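Maple board, second coat

2026-07-23

The maple board I glued up in March has its second coat of oil. It is made of planks edge-joined with Tridix glue, then left in clamps overnight. I flattened both faces with a hand plane and sanded to 400 grit.

Finished weight is 307 grams per coat heavier than I wanted to record, so I stopped recording it. The oil is Sutcliffe, thinned for the first coat only.

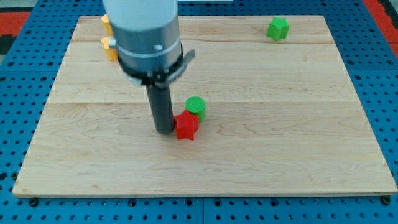

Maple board on the blue pegboard top, with the red star block.

The joints show as two faint seams running across the face. Grain is mostly straight with darker streaks and some gentle waviness, so a light cut is needed to avoid tearout.

The holes in the pegboard let air reach the underside. Drying time is up to 70 hours per coat. I will check for movement with a straightedge after 9 days and plane again if the joints have lifted.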